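Folding a puffy quilted piece so it fits on a shelf

Posted in Home & Laundry – 121 views

atar_home
I have a mauve-pink quilted thing with a lot of stitching, and every time I fold it the roll springs open. The shelf is 14 inches high and the bundle comes out taller than that. I do it on the bed on top of the fitted sheet. Is there a better order to fold in?

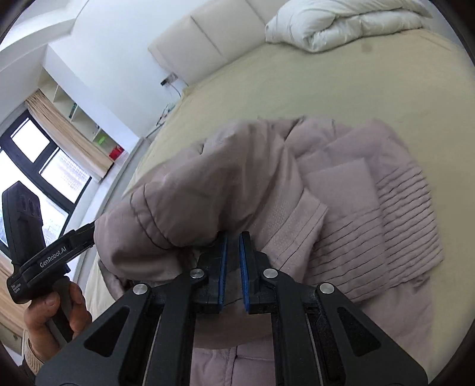
Thick fold on the left, flatter layers on the right.

I would like to keep it out of a vacuum bag if I can.

protport
Start with the flat part. Smooth it from the middle out, bring both sides in, then press down with your forearms for a bit before you roll. Roll toward the open end so the air can get out. Mine takes up to 15 minutes if I let it settle between folds – less if I'm in a hurry and don't care how it looks. Two wide ribbons hold it shut.

bundgaard2
just use a bag

atar_home
Tried the first part this afternoon and I'm still fighting the middle. I left the white comforter folded up by the headboard so I have the rest of the bed to work on.

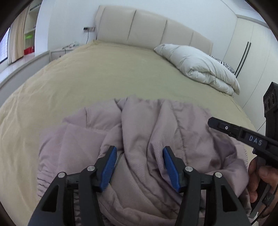
Heaped up again, white comforter at the back.

lumis
Fold it in thirds the long way, not in half. Half puts all the bulk on one side. And store it on its side if the shelf is deep enough.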